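Unit 4 Handout: Sorting and Keeping Household Papers

Course: Managing a Home, Part One

Read this handout before the workshop. Bring one folder or envelope of your own unsorted papers, with anything you would not want a classmate to see taken out first. You will also need a pencil, a pad of sticky notes and the record sheet from Unit 3.

1. What counts as a household paper

For this unit, a household paper is any sheet that records money, property, health, identity or an agreement. Bills, leases, vaccination cards, school reports, warranties, pay stubs and tax forms all count. Catalogs, recipes, magazine clippings and greeting cards do not, even though they tend to end up in the same pile. Keep those if you like them, but keep them somewhere else.

Letters are the difficult group. A letter from a landlord about a repair is a household paper. A letter from a cousin is not. A letter from a cousin that says he still owes you money for the car probably is.

2. Active, reference and permanent

Every paper goes into one of three groups.

Active papers need something done to them. A bill that has not been paid is active. So is a form that needs a signature, an appointment notice, or a claim you are waiting to hear about. Active papers should be near the place where you sit down to deal with them.

Reference papers need nothing done, but you may have to look at them again. Paid bills, bank statements, appliance manuals and last year's insurance policy belong in this group. It is by far the largest one in most homes and the one that grows without anyone looking at it.

Permanent papers are the ones that are hard or slow to replace. Birth and marriage certificates, adoption papers, citizenship papers, military discharge papers, property deeds and wills are the usual ones. They should be in a single place that at least one other adult in the household knows about.

A paper can move between groups. An electric bill is active until it is paid, then it is reference, and after a time it is waste. A will that has been replaced by a newer one is no longer doing its job as a permanent paper, but ask whoever drew it up before you destroy it.

3. The first sort

Most people begin by buying containers. Sort first. You do not know what size of container you need until you know how much paper is left at the end.

Clear a table or a stretch of floor. Take the pile from the top and put each sheet in one of these places:

Active
Reference
Permanent
Shred
Recycle
Don't know

Do not read anything longer than you need to in order to place it. The first sort goes wrong when someone finds an old letter and sits down with it. If a sheet takes more thought than the one before, put it in Don't know and go on.

Open every envelope. Take out the contents and flatten them, then throw away the envelope unless the postmark matters, as it may with a legal notice. Remove rubber bands, which dry out and stick to paper. Staples can stay.

When the pile is gone, go through Don't know once. Anything still there after that goes into an envelope marked with the month, for example June, and is looked at again at the end of the season.

4. The worked case: the Tillirside household

The Tillirside case runs through the whole course. You will remember from Unit 2 that the household is two adults, a teenager and a grandparent who moved in recently and brought her own papers with her in two suitcases.

Their first sort covered 455 sheets. Of these, 107 were kept and the rest were shredded or recycled. The students who worked the case last term were surprised by the share that went, but the suitcases held many years of bank statements from accounts that had been closed, and the kitchen drawer was mostly advertising.

Three points from the case are worth writing down.

The grandparent's papers were sorted with her at the table. Two sheets that looked like waste to everyone else were pension letters with reference numbers that appeared nowhere else.

The teenager had papers too: a bank card agreement, a library notice and a work permit. Children's papers are often left out because the adults are thinking of their own.

The family had three copies of one lease and no copy of the current one. Duplicates can make a file look complete when it is not. Check the dates before you decide that a document is covered.

5. Choosing where things go

Once the sort is done, match each group to a place.

Active papers do best in something open. A tray, an upright sorter or a desk organizer will do. A closed drawer is a poor choice, as most people stop seeing what is inside it. Keep the number of sections low. Two is enough for many homes: one for things to pay and one for things to answer. Some households like a section for each adult instead, and that works if each adult looks at it.
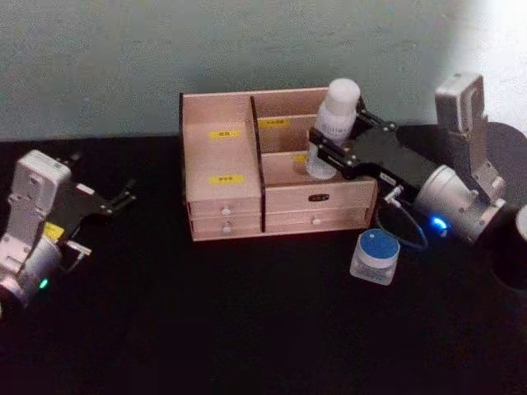 Reference papers can be out of reach. A file box, a cabinet drawer or a ring binder on a shelf is fine. Binders suit people who like to turn pages and have the patience to punch holes. File boxes suit everyone else. Whichever you choose, leave it about a quarter empty at the start. A full box is one that people stop filing into, and the next pile starts on top of it.

Permanent papers need protection from water and, if you can manage it, from fire. Store them off the floor. Basements and attics are both bad places - one is damp and the other gets too hot. A closet shelf in the middle of the house is usually the best spot available. If you rent a safe deposit box, find out how your family would get into it without you before you put the only copy of a will in it.

6. Labels

Use the word you would say out loud. If you call it the car, the folder says Car. It does not say Automotive or Vehicle Records. Other people in the house need to be able to find things, and they will look under the plain word first.

Start with a noun. Car Insurance and Car Repairs will sit next to each other in an alphabetical file. Insurance for Car and Repairs to Car will not.

Avoid Miscellaneous. If you have sheets that fit nowhere, ask whether they are waste. If you have several that are alike, they need a folder of their own.

Write labels in pencil for the first month. You will change some of them.

7. How long to keep things

Rules differ from one place to another, and tax rules in particular change. The list below is a starting point for class discussion. Check the current rules where you live before you shred anything connected with tax, property or a legal matter.

Utility bills: until the next bill shows the payment, longer if you claim any part of them for work.

Pay stubs: until you have checked them against the yearly statement.

Bank statements: at least a year, longer if they support a tax return.

Tax returns and the papers behind them: several years. Many people keep the returns themselves for good.

Receipts for large purchases: as long as you own the item or as long as it is insured.

Home improvement records: as long as you own the home, and for some years after it is sold.

Medical bills: until paid and any claim is settled. Vaccination and surgery records are kept for good.

Manuals: as long as you own the appliance. Most can be found online by model number, so write the number down and let the manual go if space is short.

8. Paper or scan

Scanning saves space but does not save work. A scan has to be named, put in a folder and backed up, and those are the same jobs as filing a sheet of paper. A pile of scans with names made up by the machine is no easier to search than a pile on a chair.

Good candidates for scanning are receipts on thin shiny paper, which fade, and anything you may have to send to someone. Certificates, signed originals and anything with a raised seal should be kept on paper even if you also scan them.

For file names, use the year, then the plain word, then the firm or place. A repair bill from the year 2000 from a firm called Bisgaard would be 2000 Furnace Bisgaard. The year comes first so that the computer puts them in order for you.

9. Keeping it going

A filing system needs one short session a week. Pick a time that is already quiet, such as 8 p.m. after the dishes, and keep to it. In that session, open the mail, pay or answer what is active, and move whatever is finished into reference. Fifteen minutes is enough for most homes once the first sort is behind them.

Once a year, take out the reference box and go through it folder by folder with the list in section 7. The weeks after the tax return is filed are a good time, while the box is open anyway.

If you miss a week, do the newest mail first and work back. Old mail is often canceled out by newer mail from the same sender.

10. Workshop task

Work in pairs. Each pair will get one of two packets, Harkley or Grestia. Both packets hold copies of mixed papers from a made-up address.

Do the first sort as described in section 3, then write folder labels for everything in Reference. Trade labels with a pair that had the same packet. Mark any label you would not have looked under.

The Harkley packet has a missing document that the other papers refer to. Write down what it is and where the household could ask for a replacement. The Grestia packet has two policies with overlapping dates. Write down which one you would treat as current and what you would check first.

Hand in the label list and your written answer, with both names on the sheet. Packets go back in the envelope in any order.

Reading for Unit 5: the section on household budgets in the course pack, up to the sample ledger. Bring your record sheet again.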